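Last updated: November
Filed under: Home & Workshop Tips > Clubs and Classes

Getting a robot to pick up the washing: a few tips from our club

Our little robotics club at Hundside has spent most of this term on laundry, and so many parents have asked how to practise at home that I promised Rekha Srivastava I'd write it all down before I forgot the half of it. We have 13 members at present, the youngest being far better at this than I am, and we're getting ready for the tidy-up round at Tronembridge, where each team has 5 minutes to clear clothes off the furniture.

Start with small things. Children's shorts, vests and odd socks are much kinder to a beginner than a bath towel, which drags and catches on everything. Bright colours on plain upholstery are a great help too, both to the arm and to whoever is driving it (my own eyes aren't what they were!).

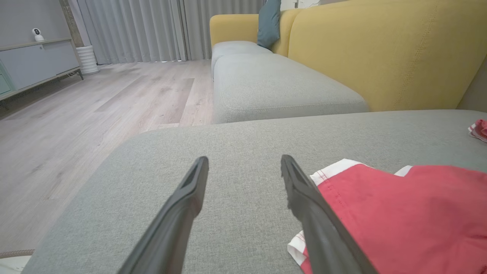
Aim for a fold or a raised edge. If a garment is lying dead flat, the fingers will skate straight over the top, so come in low and slowly, open wide, and let one finger slide just beneath the hem before you close. Vasco Coelho likes to nudge the cloth first to ruck it up a little, and I must say I've pinched the idea from him.

Go gently on the sofa. A soft seat gives when you press it, and it's very easy to take up a pinch of cover along with the shirt. Stop as soon as you feel the arm labouring, back off a touch and try again. Do take off your loose throws beforehand, and check the cushions for zips.

Wipe the fingertips now and then with a barely damp cloth. Fluff builds up in the grooves, and then everything slips. Bo-ram Kwon keeps an old toothbrush in her kit for this.

Lastly, write down your tries. We've logged 281 pick-ups in the club notebook so far, misses and all, and reading back through them taught us more than any amount of fiddling with the settings. Please bring your own pages along next time, and somebody remind Henrique that he still has the spare charger.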